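Apr 18, 2021. Bin picking, Starville line, notes

Read the Linura summary again over the weekend. It says the cell reached 88 picks an hour in the second trial and that this "frees" the packing staff for other work. It doesn't say which work. Hutchins had the same sentence in their plan last July, and the two people it freed now spend the shift clearing faults and re-sorting what the arm puts down crooked. Their job title hasn't changed and neither has their pay. 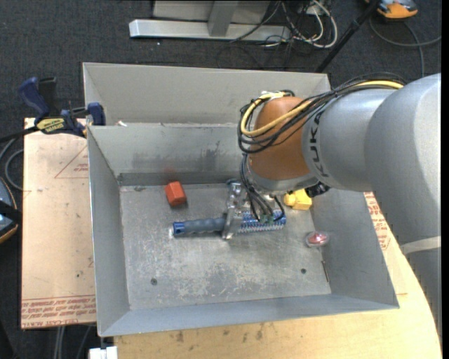
My trouble with the 88 is what goes into the bin. A packer on a normal shift digs through a full tote, up to 80 pieces, many of them bagged together. Compare the load we gave the KUKA: a brush-type tool held flat in the gripper, a red-orange block, a yellow piece, a small red item in clear packaging, and bare scratched metal between them. I'd like to see the rate with a full tote before anyone redraws the rota.

Galis asked for a break count too. Under the old setup people set their own pace. With the arm feeding the belt, they wait, then rush. Three of them told me they'd take the totes back.

To do: full tote run, same 49 items for arm and packer. Log every time a person has to step in, and for how long.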